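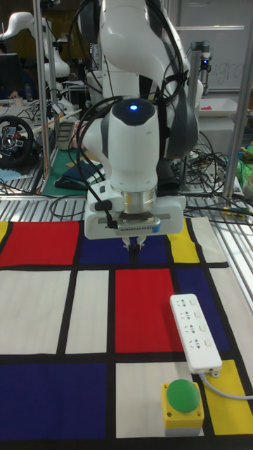

*Red, yellow, dark blue and plenty of thick black line.*

January 12, 2022

I have 2,186 points with Galanis and I would like to talk about them.

For anyone who lives somewhere with better supermarkets, Galanis is the one on the main road in Cakholm with the sloping car park where trolleys go to start new lives. I've shopped there since we moved up, mostly out of laziness, and at some point early on a girl at the register asked if I had a Galanis card and I said no, and she looked so let down on my behalf that I filled in the form. It was a paper form. It had a box for my fax number.

The card lived in my wallet behind the Medicare card and I scanned it every time, like a good citizen. Milk, bread, the expensive butter when I was feeling sorry for myself. I never asked what the points were for. I think I had a vague idea they'd mount up in the background, like superannuation, and that one day a man would ring and tell me I'd won a toaster.

In November they sent a letter. An actual letter, with a stamp, to tell me how committed they were to going digital. The card was being retired. From now on it would all be on the app, and my points would be "carried across to my new journey". I already have a phone full of apps for places that sell me things. The chemist has one. The bloke who does the wheel alignments has one, and I can't imagine what he thinks I'm going to do on it between wheel alignments. But I had points, and they were mine, so I downloaded it.

The app wanted my card number, which had rubbed off the card. This is apparently common. The help page said to look on an old receipt. I keep receipts the way everybody keeps receipts, in a wad at the bottom of a bag, where they fade until they're just little white scarves. I found a readable one eventually in the pocket of a raincoat. It was for a barbecue chook and a packet of AA batteries and I have no memory of either.

So I'm in, and there's my number in big friendly orange letters. 2,186. I'll admit to a bit of a thrill. It's four digits! I sat down on the edge of the bath to browse the Rewards Store, which I can report is a sad little place. There was a beach towel. There was a set of plastic tumblers by Drotex, who I'd only known as the people who made our old kettle, the one that used to turn itself on. There was a thing called a Drotex Herb Companion, and I read the whole listing and still couldn't tell you if it was for growing them or cutting them up. All of it cost many more points than I had. The towel was the cheapest and it wasn't even close. I did the maths on how much butter stood between me and that towel and had to have a lie down.

What I could have, it said further down in smaller writing, was money off my shop. Lovely. I like money off my shop. For my years of loyalty I could claim $2.

I'd like to be clear that I wasn't expecting much. But I've had a better return out of the couch.

I mentioned it to my sister, who's a Jillon person. Jillon is the other supermarket, out past the roundabout, with the wide aisles and the pretend farmers' market bit out the front with hay in it. She said Jillon gives you fuel discounts and you don't have to do anything, it just happens when you fill up. She has always been like this about Jillon. She once drove back there from her own place to return a capsicum. Anyway she thinks I've been had, and she could be right, but I pointed out that she's driving an extra lap of the highway to save on fuel and she went quiet and then changed the subject to my hair.

Since then I've been asking everyone about theirs, which has made me terrific company over the holidays. Here's what I've learned. People are either very into it, with a spreadsheet and a special credit card and a flight to Fiji they'll tell you cost them nothing but the taxes, or they're like me, scanning away for years with no clue. I haven't met a soul in the middle. The Fiji people are exhausting but I do respect them. One of them, at a neighbour's Boxing Day thing, told me he buys gift cards from one shop to spend at another shop to earn points at a third. He had his hand on the esky the whole time he was explaining it, so I couldn't get to the drinks. 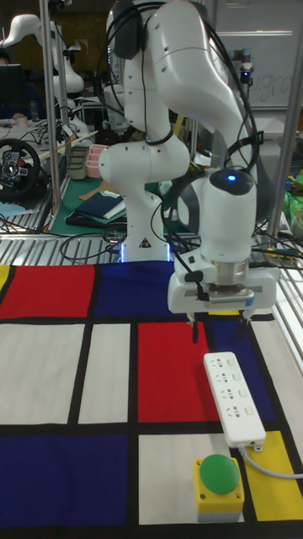 Do Galanis points run out if you leave them alone?

They last for as long as you scan something once a year, according to the terms on the app, and after that they're wiped without any warning.

I know that because I went and read the terms. All of them, in bed, with my glasses on. If you've never read the terms and conditions of a supermarket rewards program, I'd put it somewhere between a strata report and the back of a shampoo bottle for entertainment. There's a clause about what happens to your points when you die. (Nothing happens. They die too. You can't leave them to your kids, so cross that off the will.) There's another one saying that points have no cash value, which I found a bit rich in light of the $2, until I worked out that the two dollars isn't cash either, it's a "thank-you credit", and a thank-you credit can only be used on a shop of $30 or more, excluding tobacco, phone cards, gift cards, infant formula and anything already marked down.

Most of my shop is already marked down. I'm a yellow sticker person. I know what time they do the bread.

So last week I went in to get it over with. I did a sensible shop, got myself over the thirty with a jar of olives I didn't need, and presented my phone at the self-checkout. It said the credit hadn't been activated. You have to activate it, in the app, before you're in the store. I tried to activate it standing there and there's no reception in that corner of Galanis, it's something to do with the freezers. The queue behind me was being very polite about it in the way that queues are. A lady with a single cauliflower was breathing through her nose. I paid full price and took my olives home.

The olives were quite good, to be fair.

I've activated it now. I did it from the driveway. It's valid for a fortnight and then I gather I have to go in and activate it again, and I've put a reminder in my calendar, so that's a second thing on my phone devoted to the matter. My sister has offered to take me to Jillon and sign me up and I've said I'll think about it. It does seem a bit late to be seeing other supermarkets. And I'd be starting from zero over there, whereas at Galanis I'm already part of the way to a towel.

If anyone has the Herb Companion, please leave a comment and tell me what it does.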